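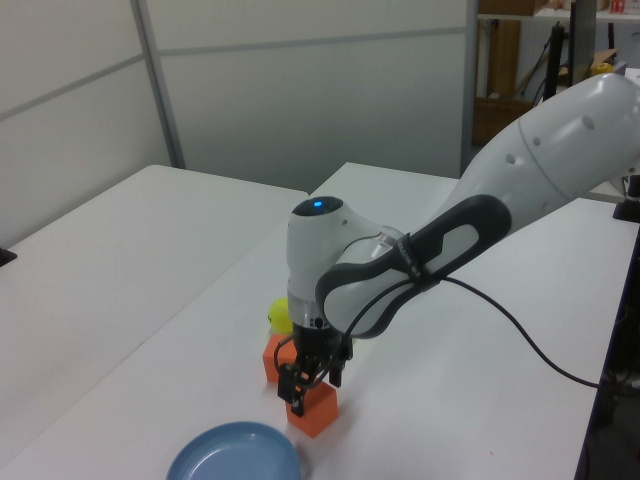 Can a machine put the kitchen things away for me yet? Simple shapes on a clear table, quite often; a full sink of crockery, I would wait a while.

Ticket 511 – sorting routine, Plaltside bench. Opened June 18, 2024.

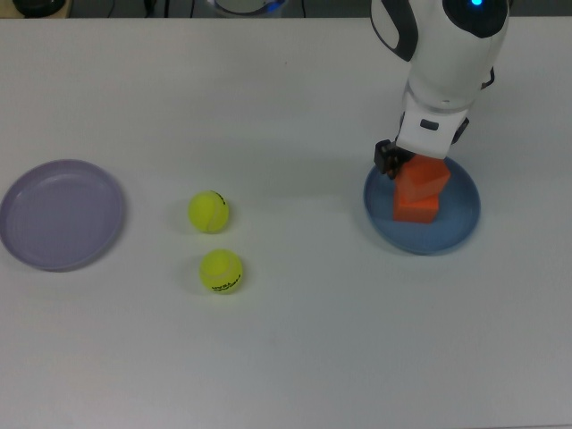
My own worry is stacking, as I have two small children and everything in our house ends up in a pile. Putting one block on another sounds like nothing at all, but with the top one sitting crooked, as on the blue plate, I'd want to know how far off it can be before we call it a miss. Could we agree a figure, please?

1. Keep the speed at 10 for now, and do write down every miss, even the silly ones.
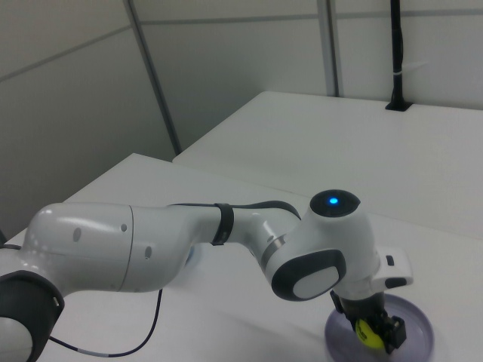 2. Try the tennis balls separately from the blocks, and send me both logs. I'm in no hurry – tomorrow is fine.
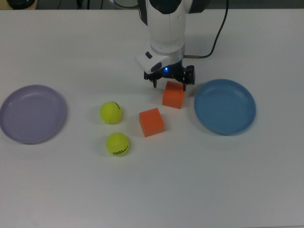

Saimi Lehtinen

Thank you, Raimo, that's kind. I'll log balls and blocks separately and leave the speed alone. For real chores I'd still say March at the earliest, and only for tidying toys. Keeping this open.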